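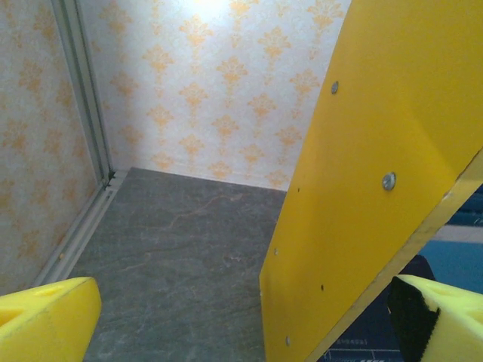
## Vosura 壁纸纹样著录数据集

本数据集收录 Plodville 地方装饰艺术资料室所藏壁纸样本的著录信息,供纹样史研究、室内修缮与馆藏编目使用。数据由资料室编目组整理,2021年4月首次发布。

### 收录范围

- 共 400 条记录,每条对应一件独立编号的样本。
- 样本来源包括住宅拆除时留存的残片、厂商样册散页及个人捐赠。
- 幅面任一边不足 30 毫米的残片不予收录,另存于库房散件目录。
- 皮革壁饰、织物壁衣及墙面彩绘不在本数据集范围之内。

### 文件结构

```
data/records.csv 主记录表
data/terms.csv 纹样术语表
data/provenance.csv 来源与入藏信息
docs/guidelines.md 著录细则
```

全部表格采用 UTF-8 编码,以逗号分隔。空值留空,不得以“无”或“不详”代替;经查证后仍无法确定的内容,填写 `undetermined`。

### 主要字段

| 字段 | 说明 | 必填 |
|---|---|---|
| `record_id` | 样本编号,入藏后不再变更 | 是 |
| `motif` | 主纹样,取自术语表 | 是 |
| `ground` | 底色,按著录员目视判定 | 是 |
| `technique` | 印制工艺,如木版、辊筒、丝网 | 否 |
| `repeat_mm` | 纹样纵向循环长度,单位毫米 | 否 |
| `match` | 对花方式:平接、错接、自由 | 否 |
| `condition` | 保存状况,分四级 | 是 |

术语表现有纹样词条 26 个。同一样本兼具两种以上纹样时,以占据面积较大者为主纹样,其余记入备注字段。几何纹与植物纹相互嵌套、难以区分主次者,由复核人裁定。

### 著录流程

1. 著录员核对样本编号与入藏登记簿。
2. 在漫射光下判定底色,并填写保存状况。
3. 测量纹样循环。残片不足一个完整循环的,`repeat_mm` 留空。
4. 第二名著录员独立填写 `motif` 与 `match`。
5. 两份记录不一致的,提交复核。

首批 200 条记录由 Sanne Smits 与 Riet Postma 著录,其余由 Tineke Prins 完成初录。复核工作由 Ilse Martens 负责。来源信息的整理由 Jelle Van Acker 承担。

### 已知局限

底色系目视判定,未经仪器测色,不宜用于颜色复原或颜料分析。部分样本曾经裱糊,背纸遮盖了厂商印记,相应记录的 `technique` 字段可靠性较低。

Wragg 捐赠部分的入藏日期依据捐赠人信函推定,与登记簿存在出入,使用时应一并参阅 `provenance.csv` 中的备注。藏品以城镇住宅用纸为主,乡村住宅与公共建筑用纸所占比例偏低,不能据此推断本地区壁纸使用的总体情况。

### 使用许可与引用

著录数据可用于研究、教学及非营利修缮项目。商业性复制纹样须另行取得资料室书面许可,部分样册散页的权利归属尚未查清。引用时请注明数据集名称、发布机构、版本号及所用记录的 `record_id`。

### 更正与维护

发现著录错误的,请向资料室编目组提交更正申请,写明记录编号、字段名称、建议内容及依据。更正经复核后并入下一版本,原值保留于变更日志。旧编号系统 Drokura 已停止使用,对照关系见著录细则附录。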